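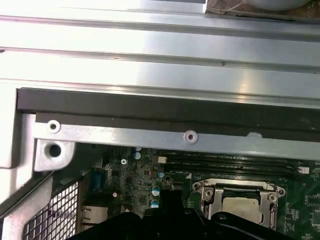 Who may release the arm to move inside an open case?
The cell operator on shift, once the power cord has been pulled and the checklist initialed.

Work diary, Prirkmont bench, August. The morning was given to Section 4 of the Fliltusine handling rules, which covers processors and sockets. The section was read aloud before the first run, as the rules require. Two operators asked whether the approach speed limit applies on the way out of the case as well as on the way in. It does, and the wording will be changed to say so. The limit remains at 9 millimeters per second below the rim of the case. 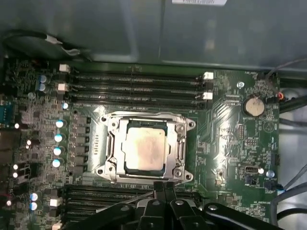
Processor in its socket, with the gripper at the lower edge of the retention frame.

The rule on grip contact was also reviewed. Fingers may touch the edges of the processor only – never the gold contacts on the underside. Ciltenel had proposed a lighter grip setting for older boards. The request was noted and held over until the Shim controller log has been read in full.
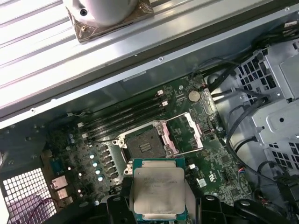
Afternoon: load plate and socket cover

Rule 29 was discussed at length. It states that the load plate must be fully open, and the lever released, before a processor is brought over the socket. The present text does not say who confirms this. The revised text will assign the check to the operator, by eye, with the arm paused. Any stop inside the case is to be entered in the log before motion resumes.
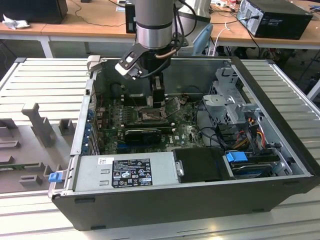

Arm over the open tower, gripper above the socket area.

Revision 3 goes out for comment tomorrow. The bench was signed off at 4:29 p.m.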